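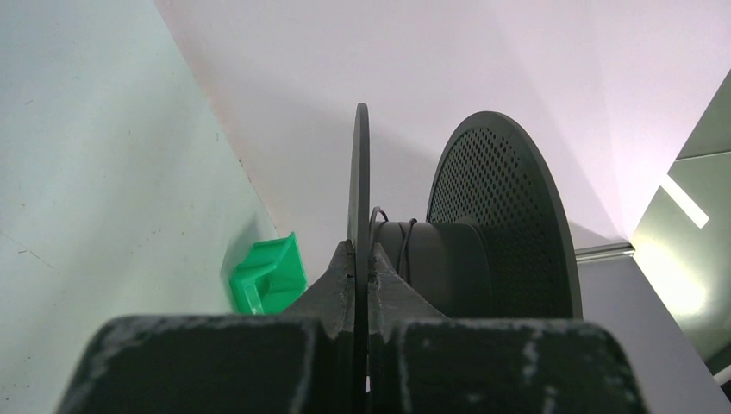
Section 6: Posting your first story to the Hernlow shelves

By now you should have an author account, a pen name you're happy with and a confirmed date of birth on your profile (if the little padlock next to your name is still grey, go back to Section 5, as the posting form won't open until it has turned green). Posting feels like a big step the first time, particularly with the sort of story one doesn't read aloud at a family lunch, so take your time over it. Your draft is private until the very last button.

Before you start

Have your story finished and saved somewhere of your own. Hernlow accepts plain text and the files that Strazds exports, and it will grumble at almost anything else. Erotic stories need at least 100 words to go on the Short Shelf and at least 3000 to go on the Long Shelf. Anything in between goes on the Short Shelf, and please don't feel slighted by that, it's where most of our readers spend their evenings!

1. Sign in and choose My Desk, then New Story.

2. Type your title. Keep it fit for a front page. The title is the one part of your story that shows to visitors who haven't signed in, so anything explicit will be sent back to you.

3. Paste in your text, or choose Bring In File if you have a Strazds export. Scroll right to the bottom and check that the ending has come across, and have a look at your italics while you're there.

Note: If your paragraphs have all run together into one enormous lump, go back to Strazds, tick Keep Line Breaks and export again. Mending them by hand in the box is possible but rather dreary.

4. Pick a shelf and a main category. You may choose one main category and up to two others. If your story is a slow romance with one steamy chapter, put it under Romance, and readers will find the steamy chapter by themselves.

5. Fill in the content labels. Work down the whole list, even the parts that seem to have nothing to do with you. Power games, humiliation, rough language and anything where consent is part of the drama each have their own label, and readers set their filters by them. If you're dithering over a label, put it on. We have had plenty of letters from readers who were upset by a missing one and none I can remember about one too many.

CAUTION: Every character in a story with sexual content must be an adult, and plainly so. Stories about real, living people are not accepted either, however thinly you've changed the name. Both kinds are removed without a warning and the account is closed.

6. Write your blurb. A couple of sentences will do nicely.

7. Choose Preview. You'll see the story in Sovine, our standard reading theme, with cream pages and dark brown text. Readers can switch to the night version, so do try that as well, especially if you've used coloured text for letters or phone messages.

8. Choose Send to Shelf.

What happens next

Your story goes into the reading queue and its status changes to Waiting. The queue usually takes about 2 days, longer in November, when everybody seems to finish their novels at once. You can still fix spelling while you wait, but changing the category or the labels sends you to the back of the queue.

Note: Comments are switched off on a first story. To switch them on, open the story from My Desk and choose Let Readers Reply.

If you use the Droltex mailing add-on, your followers are told when the status changes to On Shelf. Adding it is covered in Section 7.

Page last revised May 17, 2019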